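Podambridge Early Learning Centre
Soft toy and play materials inspection: checklist with comments
Rooms covered: Sotden Room, quiet corner, outdoor store
Inspection date: Oct 6, 2024
Completed by: Ah-rin Joo
Inspection interval: 6 months

Ratings: S = satisfactory. A = action needed. N/A = not applicable. Items marked A stay open until initialled by the room leader.

Section 1. Fabric and felt items

1.1 Seams closed, no filling exposed: S
Each seam pulled by hand along its full length. One pea pod restitched at the last inspection, repair holding.

1.2 Attached parts secure (leaves, stalks, eyes, ribbons): A
Felt leaves on the play vegetables are sewn on with a single line of thread. Two carrots have leaves that lift at the corner. Remove from use until resewn with a double line. Do not glue.

1.3 Colour fastness: S
Rubbed with a damp white cloth. No transfer from reds or greens.

1.4 Surface condition: S
Light pilling on older pieces. Acceptable for children over three. Not to be moved to the babies' room.

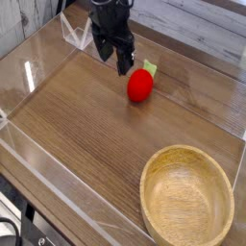 Hwang asked whether item 1.2 should apply to every felt piece with a leafy top or only to those already lifting, as the single line of thread is the same throughout the set and resewing the lot would take one afternoon. Agreed. Item 1.2 is extended to the full set.

1.5 Small parts check: A
Anything that fits fully inside the test cylinder is a small part. A loose mushroom cap from the soup set fits. Discarded on the day. Check the remaining caps for movement at the base.

1.6 Cords and loops: S
No free loops on fabric items. Drawstring on the storage bag shortened and knotted.

Section 2. Cleaning and storage

2.1 Wash log up to date: A
Entries stop after the second week of last month. Items may have been washed but there is no record. Room leader to resume entries and not fill in missing dates from memory.

2.2 Wash method matches label: S
Wool felt sponged and air dried. Polyester felt machine washed cold in a mesh bag. The two types are kept in separate tubs, labelled on the lid.

2.3 Fully dry before storage: S
No odour or spotting in either tub. Leave lids ajar overnight after a wash day.

2.4 Mouthed items set aside: S
Bin in place at adult height. Emptied at close.

2.5 Tubs free of sharp edges: A
Blue tub has a split at the rim. Replace. Tape is not an acceptable repair. 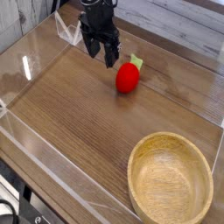 Felt play food, root vegetable or fruit type. See items 1.2 and 1.4.

Section 3. Labels and records

3.1 Age label or packaging retained: A
Packaging is on file for the Skelix block set only. Felt items were bought in several lots and the supplier cards were not kept. Ask the office for invoices. Where no record can be found, treat the item as unlabelled and inspect at every interval.

3.2 Donated items inspected before use: S
Donations shelf is locked. Homemade items are accepted only after a seam pull and a small parts test.

3.3 Recall notices checked: S
National product safety site searched by item type. No match.

3.4 Asset register: S
Register runs to 2,194 entries across the centre. Play food is listed by set, not by piece, so a missing piece will not show up at audit. No change proposed.

Section 4. Outdoor store

4.1 Shelving fixed to wall: S

4.2 Heavy items on lowest shelf: A
Sand trays had been put back on the top shelf. Moved down. Shelf label to be reprinted in larger type.

4.3 Pest signs: S
No droppings. One moth trap due for replacement in November.

4.4 Fabric items kept out of store: A
Picnic blanket found behind the trikes, damp on one side. Sent to laundry. It belongs in the Sotden Room cupboard.

Follow-up

Items 1.2, 1.5 and 2.5 to be closed within 5 working days. Items 2.1, 3.1, 4.2 and 4.4 to be reviewed at the next room meeting. Withdrawn pieces are in the office cupboard, top shelf, in a bag marked Hold.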